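Look after the fingers first

2 Oct 2024
By the workshop columnist, Cluledham

I have a grumble, and it's about padding. We spend a fortune of attention on the clever bits of automation and then treat the part that touches the work like an old doormat. I look after the hand-held grippers on the laundry folding project at Statberg, and if you gave me an extra hour a week I wouldn't spend it on software. I'd spend it with a screwdriver and a sheet of foam.

People who visit always ask about the motors. Fair enough, motors are fun! But shirts don't care about motors. A shirt meets two flat fingers and whatever is stuck to the inside of them, and if that lining has gone ragged at the edges you're working with a slightly different tool from the one you set up in February. Thin, slippery cloth shows it up soonest, in my experience (towels will forgive you nearly anything).

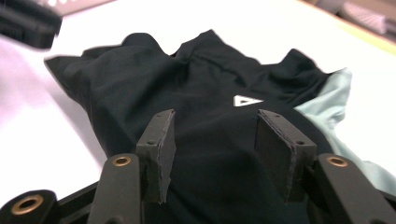 Padded fingers over a black garment, with the lining starting to fray along its edges.

My rule is to change the padding on both fingers together, every 20 sessions, whether it looks tired or not. I've had arguments over this. The other camp says run it until it slips, and I do see the appeal – foam costs money and so does my afternoon. But by the time it slips you've already got a pile of doubtful results, and somebody has to go back through them. The last time we left it too long, that was 232 folds to check again. Guess who did it.

The job itself is dull and quick. Screws out, finger off, peel, clean off the old glue, stick down the new piece, trim it flush. I allow 20 minutes for the pair and then close them on a scrap of lining fabric 4 times to see that they meet squarely. The Barbosa manual we were given has a whole chapter on calibration and one line on pads, and I think that's the wrong way round.

So put it on the rota, with a proper slot and a name beside it. And keep the old pads for a while – you can learn a lot from where they've worn.

Related
Why our Elledeck bench needed a second lamp
Threadlock: a little goes a long way
Sorting the spares drawer before winter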